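Reheating and Serving Steamed Buns on a Shared Bench
Archie Haldane, Lurulbridge, 18 April 2023

1. Bench layout

The bench is a white rectangular table. The electric steamer stands near the centre, with the plate to its right. The glass lid is laid flat on the left, clear of the serving side. Buns are moved singly, to keep the pleats whole.
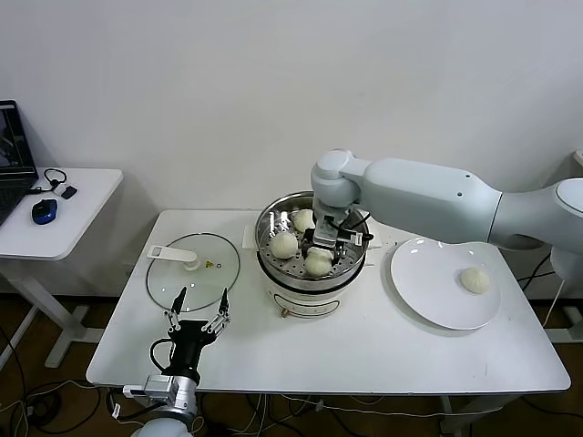 2. Straining and holding

A glass bowl and a perforated stainless-steel strainer were used on the same white surface. The bowl was kept apart from the strainer so that either could be lifted without moving the other.
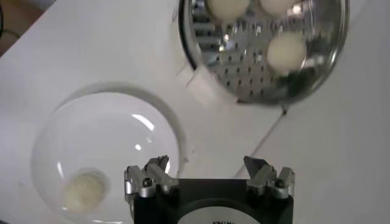
3. Serving order

The first bun was placed on the right portion of the plate, near the rim, leaving the rest of the surface free. Three buns remained in the basket at that stage. Later buns fill the plate from right to left.
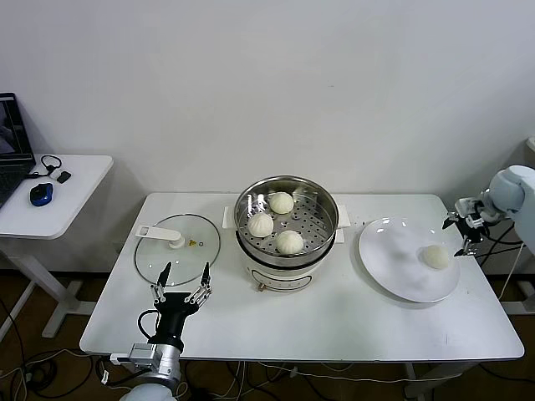 The order was fixed before the trial and written on the bench sheet. The Falledville group serves from the left, and their sheet had to be redrawn for our layout. Plate weight, unloaded, was 427 g. Timings for all 11 runs are in Appendix 2. Run 3 was repeated after an error in the log.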